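Talk notes: "Clearing the Table"
Friday, December 29, 2023
Slot is 11 minutes plus questions. Hatsue has the clicker.

**Opening (stand away from the laptop)**

Good evening! Thank you for coming out in that odd week when no one knows what day it is. I want to spend my few minutes on the part of dinner I like best, and it comes after the food is gone. I love clearing a table. I love it the way some people love baking bread, and I'm hoping a couple of you will go home tonight and look at your own dirty dishes a little more kindly.

(Pause. If they laugh, wait for it.)

I grew up in Nastville in a house with a very small sink. You couldn't pile things in and walk away – there was nowhere to pile. So we learned to sort at the table, before anything got carried. My aunt Ermelinda ran it like a train station. Flat things here, deep things there, anything long or pointy in your hand last.

**Flat first**

Hold up the dinner plate from the bag. Ask who carries plates first and who carries glasses first. Don't argue with the glasses people yet.

Flat things make the base of the stack, and you want the widest one at the bottom. Scrape before you stack, always. A fork trapped between two plates will tip the whole pile, and I've got the chipped rims at home to prove it. Kuldeep stacks with the forks still in and he's here tonight, so be gentle with him.

Next slide.

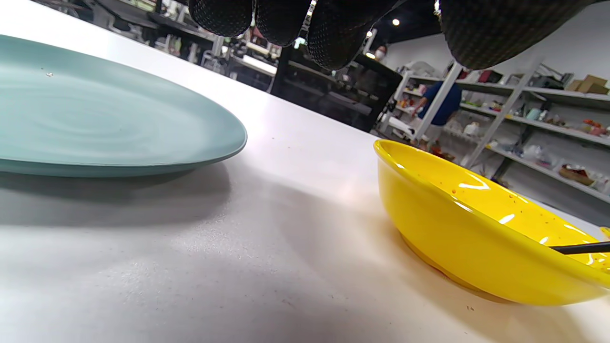
Deep things are where people get into trouble, and I think it's because a bowl looks so friendly. It nests, it's easy to grab, you stick it on top of the plates and off you go. But look inside before you pick it up! The yellow one on the slide still has a chopstick in it, and a stick like that will swing around and poke the person next to you the second you tip the bowl. Take the stick out, then lift. With the green plate next to it you've got the classic pair: plate goes down first, bowl sits in the middle of it, chopstick travels in your other hand. One trip. I get so much joy out of one trip.

(Demo here with the real bowl. Move the water jug first. MOVE THE JUG.)

**Crumbs**

Short section, keep it moving. On a white table you see every crumb, and I've come to like that. A dark table lets you cheat. My method is a damp cloth, folded in half, pulled toward you in long strokes, with the other hand cupped under the edge. Don't push crumbs away from you or you'll be sweeping the floor too.

Anika will ask about paper towels. They're fine. I like cloth because it grabs the sticky spots.

**Company**

This is the bit I care about most, so slow down.

When guests offer to help, say yes, and give them one clear job. "Could you bring the bowls?" works so much better than "oh, anything." At our supper in Sallus last winter there were 8 of us in a kitchen made for 2, and Devendra stood at the door and simply took whatever was handed to him. The table was bare before the tea was ready. We were all still talking the whole time! Some of the best conversation of the night happened with wet hands.

Kids can do the deep things. Give them the bowls one at a time, no stacking, and let them be slow.

**If there's time**

- The cup question (handles all facing the same way, yes, I do mean it)
- Rinsing rice bowls right away – cold water, let them sit
- Story of the Dresteva platter, only the short version

**Close**

Ask everyone to help clear the snack table at the back. Flat things to Hatsue, deep things to Kuldeep. Thank Anika for the room and the chairs.

Questions. Repeat each one out loud for the back row.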